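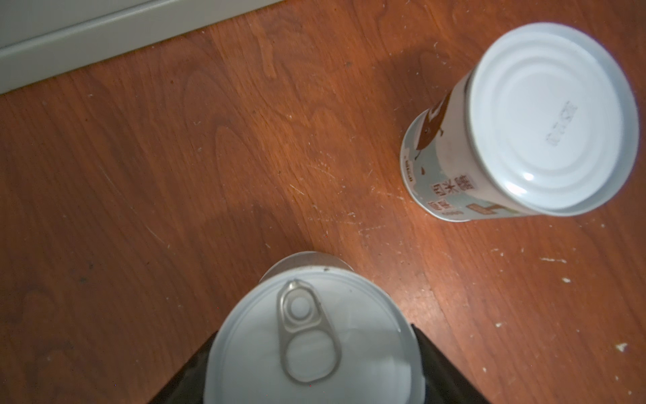

Poltora Home Arm, Setup Guide
Section 6: Picking up and putting away cans

Read Section 5 (Fitting the fingers) before you start. The arm must be on its base, powered, and homed. The steps are the same for the Poltora and the older Prerard base, except where noted.

6.1 Before the first pick

1. Clear cables, rugs and pet bowls from the floor area you want the arm to reach.
2. Check that both fingers open and close fully. If one lags, go back to 5.4.
3. Wipe the wrist camera lens with a dry cloth.
4. In the Stokska app, open Objects and choose Can, Metal.
5. Set the weight limit. The factory setting is 400 grams. For large soup cans, raise it to 700.

CAUTION: Do not set the limit above 700 grams. The wrist motor will stall and the arm may drop the load.

NOTE: Pull-tab lids are fine. The fingers close on the side wall and should not touch the tab. If the grip lands on the rim, lower the grip height one step in the app and try again.

6.2 Teaching a floor pick

1. Stand one can upright on the floor, inside the work area.
2. Press Teach. The arm moves over the can and stops.
3. Use the arrow keys in the app until the lid is centered between the fingers.
4. Press Grip, then Lift. The arm raises the can a short way and holds it.
5. If the can slips, press Release and increase grip force by one step.
6. Press Save.

When two cans stand close together, leave enough room for an open finger on each side. The arm does not push cans apart. Shiny lids under a bright lamp can confuse the camera, so move the lamp or turn on Low Glare.

6.3 Teaching the drop-off place

Use a flat, steady surface. The top of a low cabinet works well if it does not rock.

1. Press Place, then New Surface.
2. Guide the arm by hand until the fingers are above the front edge. Press Mark.
3. Repeat for the back edge and both sides.
4. Enter the surface height in millimeters. The Prerard base reaches 326 at most.

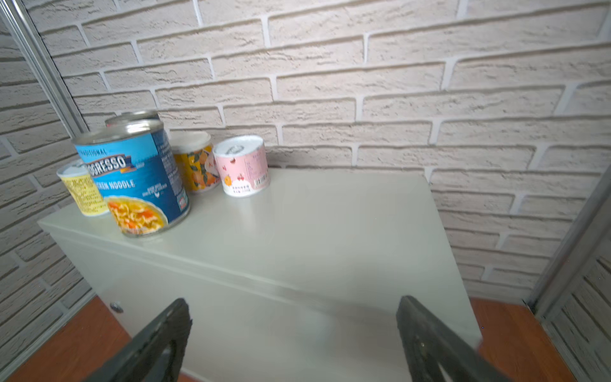

5. Choose Fill From Back. The arm sets new cans in front of or beside the ones already there, and it needs a clear gap to open its fingers after each one.
6. Run one can at Slow before changing to Normal.

CAUTION: Keep hands and faces away from the surface while the arm is moving. Press the red stop button on the base before you reach in.

NOTE: Short and tall cans can share a surface. Teach each size as its own object. A tall can in front may hide a shorter one from the camera, and the arm will skip the hidden one.

6.4 If the arm stops

Code 23 means the fingers closed on nothing. Check that the can has not moved, then press Retry. For any other code, see Section 9.

Replacement finger pads are sold in pairs by Aguiar. Fit both at the same time.

Section revised Mon 22 October by Conceição Vieira. Checked by Sérgio Serrano.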